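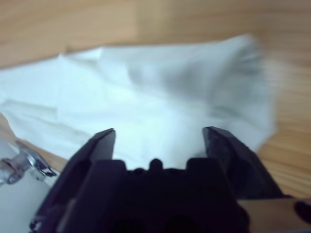 How do you fold a cloth that doesn't want to be folded? You smooth it out from the middle first, and then you take the corners.

That was the rule in the house at Skatgate, and I loved it from the first morning. The linen room was at the top of the back stairs, with one long table and a window that let in the whole harbor - gulls, bells, the six o'clock ferry from Stoltevitz and all! I had been hired to get 48 white cloths ready for the Celby supper, and I thought I'd be done by lunch.

Well! The first one slid off the table. The second came out shaped like a boot. I flattened it, turned it, tried again, and got a slightly larger boot. By the time the ferry had gone out again I had six decent squares and a heap that looked like snow shoveled off a roof, and I was having a wonderful time.

There's a moment when a cloth gives in. You push your palm outward and the ridges run ahead of it, all the way to the hem, and the wood seems to come up warm underneath. After that the corners meet as if they'd been looking for each other (they hadn't, of course, they'd been fighting me all morning).

On the shelf I found the old Kelemen ledger, with every supper written down in brown ink. One February they had laid 882 places. I read that line twice and then ran my hand over the next cloth with real respect. Who folded all those? Did they get boots too?

I went back to the heap. The light had moved along the table and the bells had started up again, and I shook out the next one so hard it cracked like a sail - then laid it down, crooked and full of air, and put my palm in the middle.

© Skatgate Stories | Contact | Back to top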